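Skindik Gripper Comparison

The Skindik gripper comparison is a bench study of two-jaw, hand-held grippers used to record grasping motions for robot arms. It was set up in Judimville by Rafia Hashmi and is maintained with Rukhsana Kakakhel, who wrote the scoring rules. The study compares jaw surfaces and closing behavior on light packaged goods, mainly snack food in plastic film.

Background

Earlier work at Skindik used rigid test blocks. Results from the blocks did not carry over to film packs, which wrinkle under load and turn between the jaws. Hashmi replaced the blocks with retail packs in March and kept the same record sheet, so the older block scores can still be read next to the newer ones.

Method

An operator holds one gripper in each hand and moves packs from a pile to a tray. Each trial covers one pack and ends when the pack is released or dropped. A full series has 900 trials, divided among 5 jaw surfaces. The first complete series ran to 944 because trials with a lost camera track were repeated and both attempts were kept in the log.

Two jaw sets are treated as references. The Halvorsen set has a soft pad on one jaw only. The Pametti set has matching pads on both. A trial is scored on slip, crushing of the contents, and rotation of the pack after lift. Packs of crackers are held upright by the flat faces, with the printed strip left uncovered where possible so that the date code can be read in the recording.
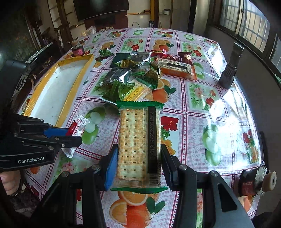
Results

The one-sided pad gave less rotation on flat cracker packs. Matching pads did better on crumpled foil bags, where contact area changed during closing. Small wrapped candies were the weakest class for every surface, and over 60 of the logged drops came from that class. Crushing was rare and was limited to crackers gripped near the crimped ends.

Limitations

Closing force was set by the operator's hand and was not measured. Kakakhel's rules score rotation by eye from the camera view, and glare from plastic film or a glossy table covering can hide small movements. The scores have not been repeated on a motor-driven arm.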